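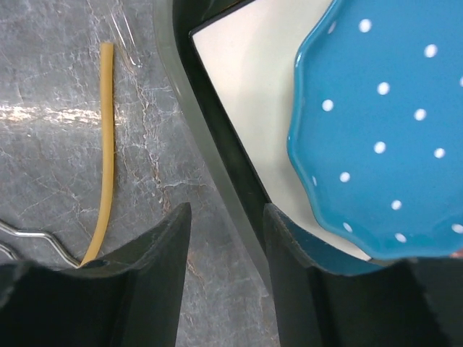 The Venau Open Day was a public demonstration of two-armed robot handling held in the town of Venau on May 22, 2024. It was organized by Derkarer, a small automation workshop, with help from the Barkow technical school, and drew 1353 visitors. The program was built on household and laboratory items instead of factory parts. Plates with wavy rims, such as a blue one with white polka dots, were chosen by the organizers as a test of grasping, as the height of the edge changes along the rim. Thin wire and soft tubing were also part of the program.

Background

Derkarer had held two earlier open days, both in October and both limited to invited guests. The 2024 event was the first with free public entry. Planning was led by Severin Sutter, the workshop's head of testing. Wanda Doucet of the Barkow school wrote the visitor guide, a 22-page booklet printed in 600 copies.

The workcell

The main demonstration used a pair of arms fixed to a shared base plate at the front of a walled table. Both arms are white with black joints, and their purple cables run along the outside of the segments. Visitors followed the work on a screen in the next room, where pictures from a camera over the table and from the cameras at the grippers were shown in turn. 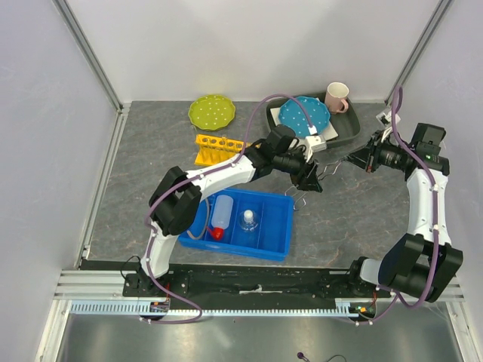 The two arms at the table, with a bent wire object hanging between the grippers.

Sessions lasted 22 minutes. An operator from Derkarer gave a short talk before each one and took questions at the end. The arms could be stopped from a switch beside the screen – visitors were shown where it was but were not allowed to use it.

Tableware and tray

The first part of each session dealt with plates, a mug and a serving tray. Operators explained how a grip on a thin rim differs from a grip on a handle. The tray area was at the back right of the table, within reach of the right arm, and was shared with a white square board.

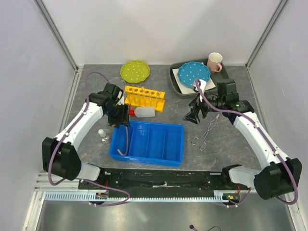 Right gripper open toward the tray; the divided blue bin is in the center of the table.

Laboratory items

The second part covered glass test tubes, a yellow rack, bottles and a wash bottle. Sutter described it in the visitor guide as "the slow half," and the arms were run at a lower speed for it. Hämmerli, a local supplier of school equipment, donated glassware for the day. 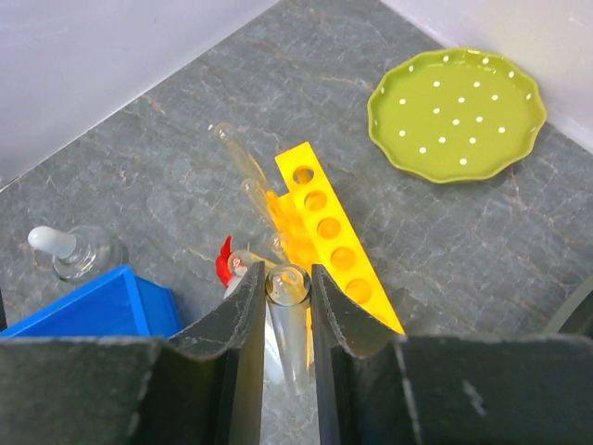

A clear test tube held upright between the gripper fingers, beside the yellow rack.

Reception

Derkarer collected 2623 written comments over the day, as many visitors filled in a card for more than one session. The most common request was for a closer view of the table. Doucet later used part of the comments in a course on robot handling at the Barkow school. The visitor guide was reprinted once, with a corrected floor plan – the first printing had shown the screen room on the wrong side of the entrance.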